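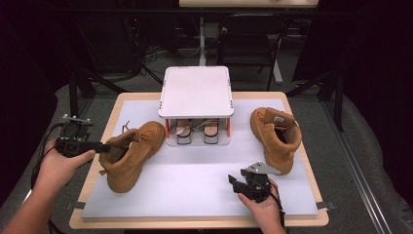 My father owned three pairs of shoes: black for funerals, brown for everything else, and a pair of rubber boots that lived in the garage with a spider. When the brown ones wore through at the heel he took them to Tanko Iyamu, who had a counter the width of a closet door on Omoregie Street, and he came home with a paper ticket. A few days later he traded the ticket for the shoes. I must have watched this happen a dozen times, and I assumed it was simply how adults lived.

I am now older than my father was then, and last October I threw away a pair of shoes because the glue had given up. The uppers were fine. The laces were fine. I stood over the kitchen trash holding a perfectly good shoe with its mouth hanging open and felt like a man putting down a healthy horse.

In my defense, I had tried. I called Rarkent, who made them, and spent a good part of an afternoon learning that the sole was "a bonded unit" and "not considered a serviceable part." I asked which parts were serviceable. There was a pause, and then the young woman on the phone, who was very kind about it, said the laces.

These were 300 dollar shoes. I mention the price because people always suppose the trouble is cheapness, and that if you'd only spend a little more you'd be back in the land of the paper ticket. I have spent a little more. What you get is a nicer box, and a card in the box thanking you for joining a journey.

The shoe people will tell you that customers don't want repairs, and I am sorry to say they have a point. A resole at the last cobbler in my part of town costs 60 dollars and takes 2 weeks. For the same money Brorkodero will have a new pair on my porch by breakfast, along with a coupon for the pair after that. I know what I ought to do. I also know what I did in March, and again in August, and the coupons were both used.

So I am not writing from any height. My own closet holds dress shoes I wore to one wedding, running shoes from the year I was going to run, and some hiking boots that have been as far as the Wostwood outlet mall, where I bought them. If I had to pay to have every pair mended I would own far fewer, and I would probably be able to close the door. 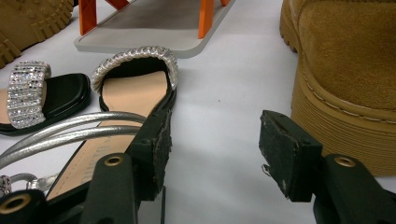 What the ticket was for

The thing I miss about the ticket is that it made you wait. For those few days my father wore the black shoes to work and looked as if he were on his way to bury somebody, and everyone at the plant asked who had died. He told them it was his heels. Then the brown ones came back, smelling of polish, and he was pleased with them all over again. I have never been pleased with a shoe twice.

Mr. Iyamu, for his part, had opinions. He would turn a shoe over, look at the sole and tell you how you walked, and he was rude about it. He told my mother she came down on her left foot as though she had a grudge against the sidewalk. He refused outright to fix a pair of my sister's platforms, on the grounds that he'd only be helping her fall down. You don't get that from a coupon.

I don't expect his counter to come back. The last time I walked by, it was a place that sold phone cases. But I would settle for something small. Let the makers stitch one line of shoes, just one, so that the bottom can come off and another bottom can go on. Print it on the box in place of the journey. Charge me extra, and I'll complain about it and pay.

And until then I've bought a tube of shoe glue. The brown pair I wear now started to open at the left toe a while back, and I squeezed some in and set a dictionary on top overnight. It held for most of a week. I've since moved up to the atlas.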